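Gillola Guest House, Villanueva
Rooms and apartment hire

Gillola has 32 rooms on a hill that the taxi drivers call gentle. Breakfast runs until eleven, and the kitchen will do eggs any way you like as long as it's fried.

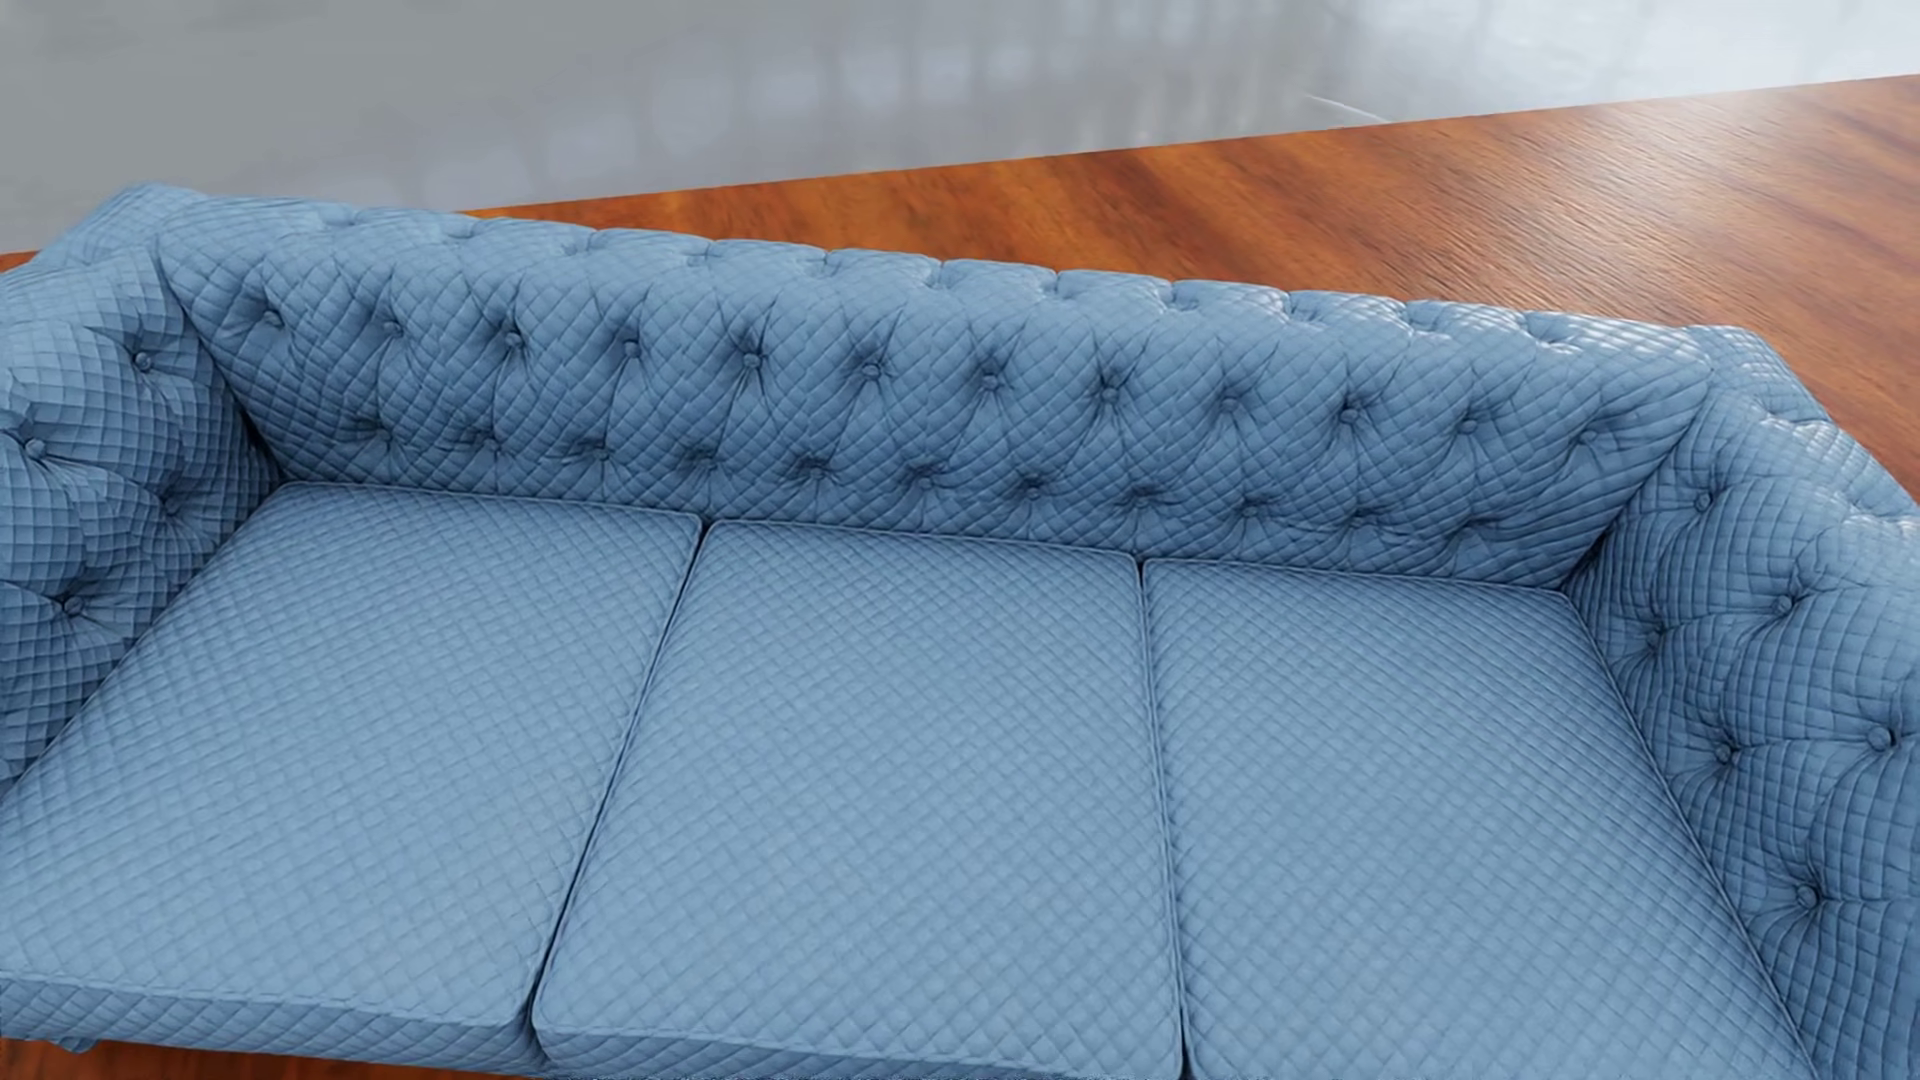 Doubles face the valley or the car park. The valley costs more, though the car park is quieter. All have a desk, a kettle and a shower with opinions about temperature. The top floor apartment sleeps four — five if one of you is small and forgiving.

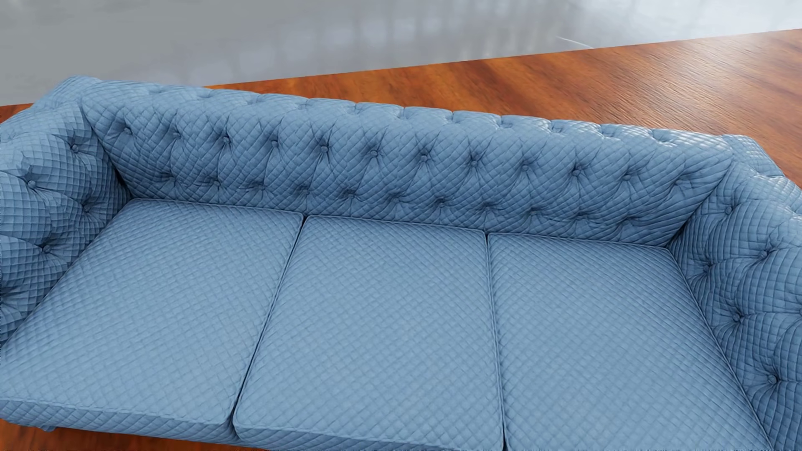 Check-in is from three. Pets are welcome by arrangement with Uwe Lindemann at the front desk, who will want to know the animal's name. The pool is open until the end of August.

More places to stay
Zesus Harbour Rooms
Ellance Lodge
Villanueva Old Mill

Contact us | Back to top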